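The Joy of a Few Good Blocks

Sumathi Salian has sold toys in Ovthorpe for 19 years, and she'll happily tell you that the best thing in her shop fits in your palm. It's a block. Any block! She has a soft spot for the plain ones, one colour all over and no faces painted on, and after an afternoon in her company I have one too.

Her advice to new parents is to begin very small. Take a few shapes that behave differently, something to put them in, and a pale cloth to spread underneath so the colours sing out. A ball wanders off, a cube stays where you leave it, and a cylinder can't make up its mind. Add a see-through cup and you've got peekaboo as well.
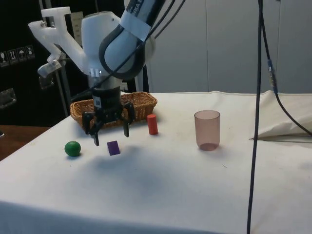
Green ball, purple cube, red cylinder and a clear pinkish cup, with a wicker basket behind.

I'd forgotten how much there is in a cylinder. Stand it up and it's a tower, a chimney, a very small king. Tip it over and it's a wheel, a log, a rolling pin for invisible pastry (my niece made me eat 2 helpings). Sumathi keeps a tub of loose ones by the till, and on a busy October morning she'll see grown men rolling them along the counter while they wait to pay. 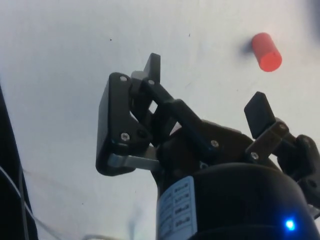

The red cylinder on its side.

Then there's the basket, and here she gets properly excited. Plastic tubs are fine, she says, but wicker has ridges to run a finger along and a creak when you lean on it, and it looks lovely on a shelf once everyone's in bed. Choose a shallow one. Small children like to see what they've got, and a deep box only gets tipped out on the floor.

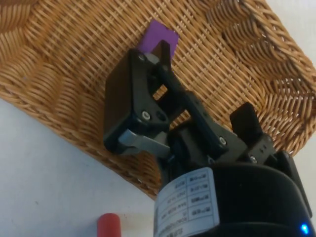

Putting away can be half the game, too. Call out a colour, drop it in, call out another. Some families sing, and one customer's twins insist on saying goodnight to every piece. With a set this small it's all over in a minute, and then of course somebody wants to get the whole lot out again. Sumathi's own two did that until they were nearly seven, and she still has their first basket, with a rim that's gone a bit soft at one corner from being chewed.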